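Rorgate Course Notes
Household Textiles, Unit 3: Handling and Sorting Small Cloth Items

3.1 Scope

This unit covers sorting mixed small textiles from a bulk container into one or more receiving containers. Small textiles means dishcloths, napkins, dusters, washcloths and similar flat goods that can be picked up with one hand. Towels, sheets and garments are handled in Unit 4 and follow different rules, mainly on account of weight and fold length.

Students should have read the Potthorpe sheet on fiber labels before the practical. The sheet's terms are used below without further definition.

3.2 Work surface

The surface should be flat, smooth and pale. A pale surface shows lint, loose threads and dark stains, and most cloths in everyday use contrast with it well enough to be located at the edge of vision. Patterned table covers are not used in this unit.

Table height is set so that the forearm clears the rim of the source container when the hand is above it. If the wrist has to bend over the rim, either lower the table or choose a shallower container. Glare from overhead strip lights is acceptable on the bare surface but should not fall on the area where cloths are inspected.

3.3 Containers

Two containers are the minimum: one source and one receiver. They should differ in color. In these notes the source is the yellow container and the receiver is the light blue basket, one on each side of the table with clear surface between them. 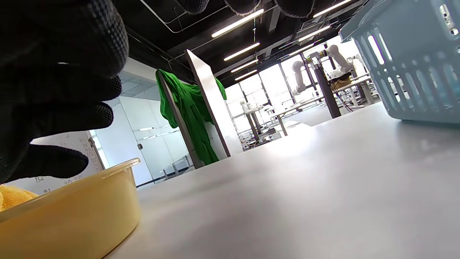

The clear surface between source and receiver is the inspection area. Nothing is stored on it. A cloth that fails inspection leaves the table altogether and does not return to the source, where it would be picked a second time.

A solid-walled source is preferred for cloths. Slotted walls catch hems and hanging loops, particularly on terry and open weaves, and a caught loop can drag neighboring items out with it. For the receiver the argument runs the other way. Slots allow air to reach the sorted stack, and the items are being placed instead of pulled, so snagging is less of a concern. Some laundries use slotted baskets on both sides. The Drarard tables, which some students will have met in Unit 2, assume solid walls at the source.

Round sources have no corners for small items to lodge in. Rectangular receivers accept folded goods with less wasted space.

3.4 Filling the source

Drop the cloths in unfolded. Do not press them down. Compressed cloth holds its neighbors by friction and the first few picks will come out as clumps. A filled weight of about 300 grams is suitable for a first exercise. Cloth that stands above the rim is permitted as long as it does not fall out when the table is bumped.

Mix colors deliberately. A load of one color makes it difficult to see where one item ends and the next begins, and students tend to grip two layers without noticing.

3.5 Picking

Gloves are worn if the goods are of unknown origin or if the student has a dye sensitivity. A close-fitting glove with a textured surface is adequate. Loose fingertips are not.

Step 1. Identify the topmost item. This is the item with no other cloth lying across it. It may not be the highest point in the container.

Step 2. Bring the fingers together above the item and lower the hand vertically. Entering from the side pushes the load against the far wall and compresses it.

Step 3. Close on a single layer, near the middle of the item if it is crumpled, near a corner if a corner is exposed. A corner grip gives a cleaner transfer but takes longer to find.

Step 4. Lift until the lowest edge is above the rim, then pause. If a second item is hanging from the first, lower the hand and let it drop back into the source. The free hand stays open beside the work, ready to separate the two if they are twisted together.

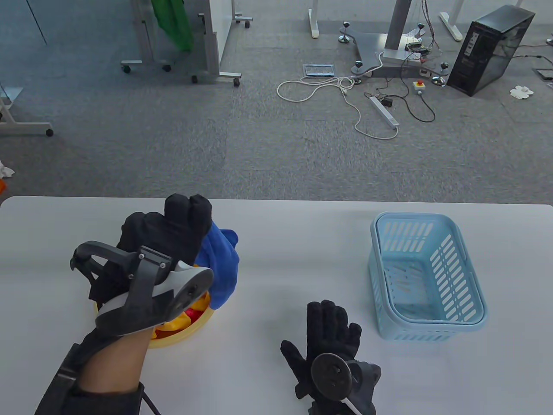
Step 5. Move the item across to the inspection area and release it flat. Check both faces and all hems.

Step 6. Fold once if required by the exercise sheet and place in the receiver. Do not throw.

3.6 Common faults

Double pick. Usually caused by gripping too deeply. Reduce the depth of entry.

Rim drag. The cloth trails over the edge and tips the source. Lift higher before moving sideways.

Overreach. The source has been set too far back. Move it toward the front edge of the table.

Lost item. A small cloth stays flat against the container floor after the load appears to be finished. Tilt the source and check before recording the exercise as complete.

3.7 Recording

Enter the load on form 2985, with the fiber group, the sorting rule used and any rejected items. Rejects are described by fault (stain, open hem, hole, dye transfer). Use the Boiko codes if you know them; plain words are accepted until Unit 5.

Reading for next unit: Potthorpe sheet, section on terry and pile fabrics.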